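Fridge water line, how much tubing to buy?

Arlo Kowalczyk
moved into a place on Quintanilla, fridge has an ice maker but no line to it. Sink shutoff is 11 feet away thru the cabinets. Is plastic ok or do I need copper? Also how much extra. Want it done by Friday

Rarlow
Plastic's fine if it's rated for drinking water. Get more than you measure, leave a few loops behind the fridge so you can pull it out. Cut the ends square.

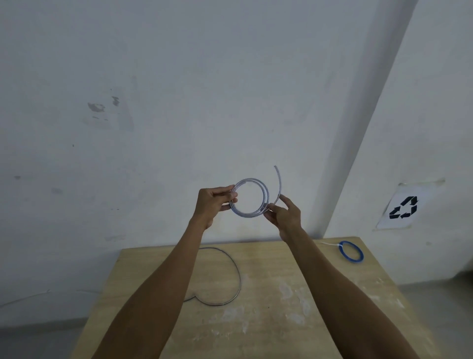 Dristska says copper or nothing, had a plastic line split in November and the floor cost 1256 to fix. Check the shutoff too, old ones leak once you tuch them.

Pison
just call a plumber, mine was 165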